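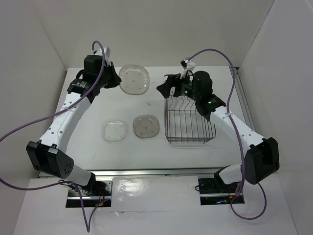

Clemel will put two-armed dish-handling cells into the washroom of its Clorninness catering depot from November, the company said on September 14, 2026. The cells are supplied by Kundeo and take over the loading of racks, at present done by hand on every shift. Each cell pairs two arms over a flat white worktop, with a wire dish rack placed under the right gripper and clear plastic plates laid out on the surface. Clear plates were chosen for the first stage as the hardest item in the depot's stock for a camera to pick out.

The depot washes more than 3,000 items a day.

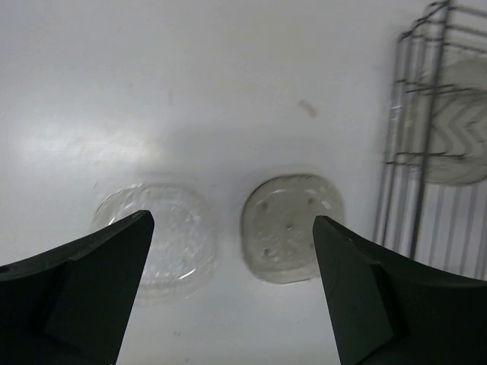 Staff who now load racks will move to checking, sorting and machine care. The six posts in the washroom are kept at current pay and hours, and training starts before the first cell goes live. Operators will learn to read the view from the camera at the gripper, where two clear dishes can lie side by side at the fingertips and the rack stands close on the right. They will also be able to stop a cell at any time.

“Racking is repetitive work and it is hard on the wrists,” said Verna Strickland, operations manager at Clemel. “Our people will decide what goes to the cell and what is still done by hand.”

Glassware and pans are outside the first stage.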